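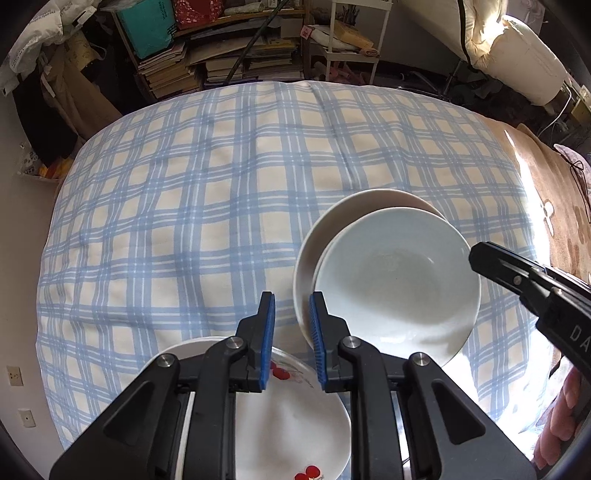
My sister reckons no machine will be doing her washing-up before she retires, and a reader who commented under my September post went further: wake me when one can put a plate away without me standing over it.

Fair enough! But I've been following this stuff for 5 years now and I really do think plates are where it gets exciting. A plate is horrible to pick up if you've only got two fingers. It's flat, it's slippery, and the bit you want to hold is a thin rim sitting almost on the surface. Bowls are kinder, until one tips over and you have to come at it sideways.

I spent last weekend reading through the Rondow write-up (long, but do give it a go). They tried 203 plate lifts on hard and soft surfaces, and the soft ones were the interesting part for me. Press down on a duvet and the plate moves with it, so the rim isn't where it was a moment ago. We just feel that and adjust.

So, can they do chores yet? Bits of chores, I'd say. Sindari's arm can load a rack if the crockery all matches, and mine certainly doesn't. Folding is coming on. Bed-making, no chance, at least from what I've seen.

I'm hoping to get to the Drirnunov open day and will report back. If anyone has tried one on greasy pans, please tell me how it went!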